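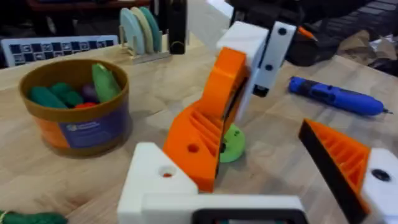
The bench at Lernum. Gripper, toy veg, plate rack.

About us

Lernum is a small robotics lab. We work on one problem mostly: getting a robot arm to pick things up when the only eye it has is the one on its wrist. No overhead cameras, no depth sensor on a pole. Small camera, soft-ish fingers, a table full of stuff.

Started in January in a rented unit with one arm and a borrowed desk. Garnet Morin runs the place and still does most of the late night runs. Garnet's background is in fruit packing lines, so if the lab has a favourite subject it's bruised produce.

What we do

Our method is called Puvent. Short version: a person guides the arm through a task a few times, we keep the wrist video and the finger positions, and the model learns to guess where the fingers should be a moment from now. Then it guesses again. And again, all the way down to the grasp. Other people do versions of this. Our bit is what happens in the last few centimetres, when the gripper itself blocks half the view and most policies start to wobble.

So Puvent holds on to an older look at the object, from further back, and weighs it against what the wrist camera gets up close. When the two disagree the arm slows down. Dead simple idea, took us ages to get it stable. First version slowed down for everything incuding shadows.

How it's going

Training set is 357 guided runs, all on our own tables. Test set is 200 grasps the model hasn't seen, objects moved by hand between tries. Puvent got 191 of them. Same network without the older look got noticeably fewer, and nearly all its misses were in that last stretch, fingers closing a bit early or a bit to one side. Write-up is in progress. We'll post it on this page when it's done.

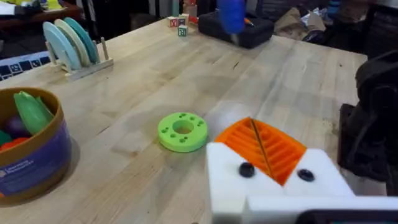
Flat things are still the hard ones. Low on the table, not much side to grab, and from the wrist they change shape as you come in over them. A tall veg is forgiving, you can be off by a fair bit and the fingers sort it out. With something flat the fingers hit the wood first. Most of our nine misses were flat objects and we're now collecting 900 more runs with nothing but low, thin or round-edged stuff. Also plates in racks, which is a whole other headache (the gaps).

We keep the tables messy on purpose. A clean white bench gives you a lovely number and then the thing falls over the minute you leave a tool out.

Who we work with

Engström looks after our fingers. They make the ribbed pads that bend around whatever they touch, and they put up with us asking for one more rib, one less rib, a stiffer tip. Flandosby is the test kitchen project, where Puvent will have to clear a real counter after lunch. Not there yet. Tidying toy food is one thing, real food slides about and has sauce on it.

What we share

Finger drawings, the guided runs, and the training code once it's cleaned up. Failed runs go in too. We learned more from those then from the good ones and would have loved to have somebody else's when we started.

Working here

Small team, so everyone guides the arm, everyone labels, everyone sweeps up. We take students for a term at a time. You don't need a robotics degree but you do need patience, and a steady hand helps. Mornings are for running the arm, afternoons for finding out why it did that.

Visits

Yes, ask first. Runs start at 9 am and we don't stop them part way, so come after lunch. Closed shoes please. Contact form is at the bottom of the page, put "visit" or "student term" in the subject or it'll sit in the wrong pile. Garnet answers most of them, usualy in a few days.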